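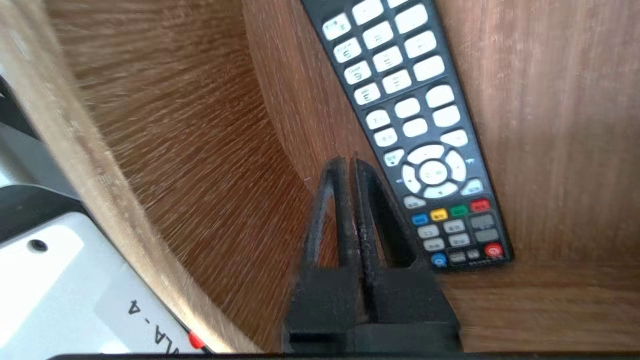 I got Naomi Lukumay on the phone twenty minutes after she'd finished a bullpen session, and the first thing she wanted to talk about was lunch. "I'm eating rice standing up, so if I sound weird, that's why," she said. Fine by me!

If you follow women's baseball at all you know she's going back to Arnamden this spring after a year with Dekham. What I wanted to know was why, because from the outside Dekham looked like the better deal. Bigger park, longer season, a bus that starts on the first try.

"The bus was great," she said. "I miss the bus already. But I threw 4 innings in the last month of the season. I'm 27, I don't want to sit in a nice bullpen."

She says the call came in December, from Desta Ambaye, who still runs the Arnamden pitching staff and who apparently doesn't believe in small talk. "He goes, do you still have the changeup? I said yes. He said okay, and then I could hear him writing something down. That was the whole recruitment."

The changeup is a funny story in itself. She learned the grip from Sharon Temba when they were both teenagers, and she threw it wrong for two years -- ball way too deep in the palm -- until Ambaye moved one finger. I asked her which finger and she wouldn't tell me.

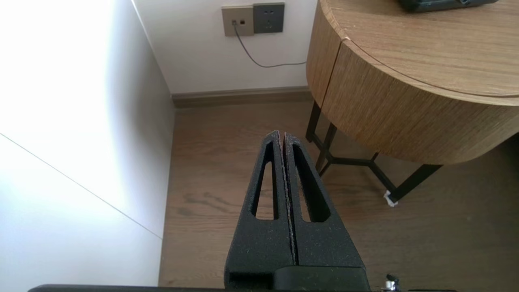 Arnamden reports for camp February 3, 2023.

We talked a while about crowds. Dekham drew 1000 on a good night, and Arnamden is happy with 300, most of whom seem to know the players' mothers. Naomi likes that more than she expected to. "At Dekham you'd get booed by strangers. At Arnamden Mrs. Bassi boos you and then asks if you've eaten."

That would be Assunta Bassi, who has had the same seat behind third base since before Naomi was on the team. (I've sat near her. Bring earplugs.)

I did ask about catching, since Kanini Mosoti is coming off knee surgery and the two of them used to work so fast that games were over before I'd finished my notes. Naomi got a little quieter on that one. "She's throwing from her knees right now, which is a joke she makes herself, so I can say it. I think she'll be ready. If she isn't, I'll throw to whoever's back there, but I'll be shaking off a lot of signs."

And the opener against Kahsay? They knocked her out in the second inning the last time she faced them in an Arnamden shirt.

"Third inning," she said. "I got one out in the third. Please print that."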